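Play Food and Pretend Produce: A Gallery from the Quezada Collection

The Quezada Collection of Everyday Playthings holds 888 pieces of pretend food, most of them made for home kitchens and nursery classrooms.

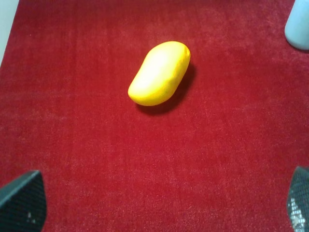 The collection was given to the Groltness Museum of Childhood by the Quezada family, who ran a toy shop on Mill Street for two generations. It was received in apple crates and shoe boxes, with few labels and no inventory. Cataloging began in the year 2000 under Gareth Goodall, then registrar, and the work continues in the study room on the second floor.

Play food is easily overlooked. It was inexpensive, it was handled daily, and it was often thrown away when a child outgrew it. Museums have tended to keep the toy stove and discard what was cooked on it. The Quezada gift is valued by researchers for the opposite reason – the family kept unsold stock, shop samples and pieces returned by customers, and made little distinction among them.

Fruit forms the largest group, with 276 entries in the catalog. Apples, oranges and bananas are well represented. Tropical fruit is less common in the older boxes and appears more often in later ones, when sets sold under the Tronura and Onamano names were stocked at the shop. Both names are found on packaging in the collection, although loose pieces can seldom be matched to a particular set.

Identification follows a simple rule. A piece is entered under the name of the fruit it most resembles, and a second name is added where staff disagree. Yellow fruit has caused the most discussion. A smooth oval with a slight curve may be entered as a mango by one cataloger and as a papaya or a large lemon by another, and 17 entries carry a double name for this reason. Visitors with knowledge of the original sets are invited to write to the registrar.

Color is recorded by eye under daylight from the north windows, and glossy surfaces are examined a second time in the afternoon. Catalog entries also note the length of each piece, any seam or mold mark, and any repair. Tooth marks are recorded as evidence of use and are not treated as damage.

A selection of the fruit may be viewed by appointment on Saturday mornings. Requests should give the catalog numbers of interest, if known, and the number of people attending. School groups are welcome and are offered a separate handling set, which is made up of duplicates.

Permission to reproduce material from this gallery may be requested in writing from the registrar's office, Groltness Museum of Childhood.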